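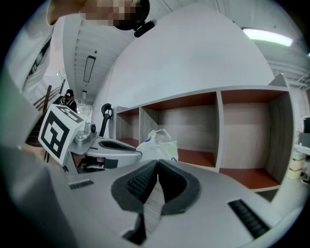 She's eating a sandwich when she picks up. Apologises, carries on eating. Half of Temba, the two-person web studio that has just finished moving Gelero's site to a new home, has a window of forty minutes before the next call and wants to get on with it.

So. Gelero sells tiles, grout and the stuff that goes under tiles, mostly to the trade. Old site, built on a content system called Zetico, which stopped getting updates years ago. 567 pages. She knows the number without looking it up.

"I dream about it. We printed the list out and stuck it along the wall and then had to keep walking past it."

The brief, when it came in, was one line in an email. Could the site look nicer on phones please. That was all they wanted, and it was a fair thing to want, she says, as half the customers were stood in somebody's bathroom trying to find a data sheet with wet hands.

"Then we got the login and had a look around. You couldn't touch the header without the basket going. You'd change a font size and the delivery prices vanished. I rang them back the same afternoon and said we can do phones, but we can't do phones on this."

How did that go down?

"Quiet. Then a lot of questions about money."

They agreed on ten weeks. It took longer, and I ask how much longer and she laughs and says next question. What ate the time was the addresses. Every page on the old site had a web address made by Zetico out of numbers and question marks, and those addresses were everywhere. On the backs of boxes. In PDFs other people had made. In a forum thread about underfloor heating that still brings in orders every winter.

"People think of a new site as the new pages. Most of my work was the old ones. Where does each of them go now? You can't send the lot to the home page, it's rude. Someone's clicked on a link for a particular adhesive and you've dropped them in the lobby."

Each old address got matched by hand. They tried a script first and it was right a good bit of the time, which she says was worse than useless because you had to check it all anyway to find out which ones it had got wrong. It paired a sealant with a job advert.
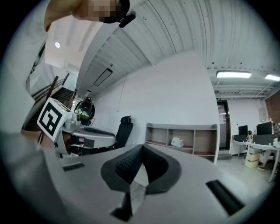 Hand-held gripper with a textured black pad, and a second one in white and grey to the left.

Did they throw anything out?

Lots. She says a site that age fills up like a loft. There were offers that had ended, a page for a trade show, a page that only said "test", then another that said "test again". Gelero's sales office had to sign off each one before it went and they were slow about it, in her view, but fair. The "test again" page had visitors. She still doesn't know who.

"We kept more than I wanted to. There was a page about mixing ratios, really ugly, one long table, no pictures. I wanted it split up and made pretty. The office said don't you dare, fitters have that open on the van dashboard. So it's there. Same table. Bigger text and that's it."

I ask about the design, since we're half way through and haven't mentioned it. She doesn't seem bothered. Eight templates do the whole site. Product, category, guide, branch, basket, account, search and a plain one for everything else. Her business partner drew them, she built them. The colours were argued over for longer then they should have been. The photographs were mostly kept, the bad ones cropped.

"Search is the bit I'd show off. On the old one, if you typed grey with an E you got one set of tiles and gray with an A got you a different set. Both real, both in stock. That was it, that was the search. Now it forgives you."

She's proud of that, you can hear it. There's a list behind it of every spelling mistake customers had typed into the old box, which Zetico had been quietly saving all along. A gold mine, she says. Eleven different goes at "porcelain". 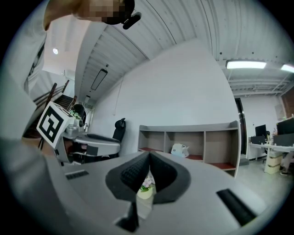 Words: Ovau staff writer
Filed under: Web, Rebuilds, Small studios

The switch itself was done at 5 in the morning in September. Why then? Trade orders start coming in early and they wanted to be done before the first vans. Both of them at the kitchen table with two laptops and a landline, the landline because the hosting firm would only talk to the number on the account.

"It went fine and then it didn't. Site's up, looks lovely, we're hugging. Then the order emails don't arrive. Orders are going in, money's going through, and the warehouse is getting nothing. Took us an hour to spot it. One old mail setting, copied across like a good girl when it should've been left behind."

The warehouse got its orders in one lump at breakfast. They were good about it. Or good to her face.

What would she do differently?

Ask about email on day one. Get the box people in the room early, the ones who print the labels, as they had a whole run done with the old addresses on. Charge for the matching as its own job with its own line on the quote. She says small studios fold that kind of work into "build" and then wonder why the build never pays.

"And I'd have left the basket alone till the spring. We did the whole thing in one go because they were keen and we were keen. Never do the basket and the addresses in the same month. You can't tell which one broke."

Would she take on another Zetico site? Long gap. Chewing, possibly.

"There's one in the inbox now. Bathroom fittings. I've not opened the attachment."

Her next call is ringing through. She says to send her anything I've got wrong, and to spell Gelero with one L.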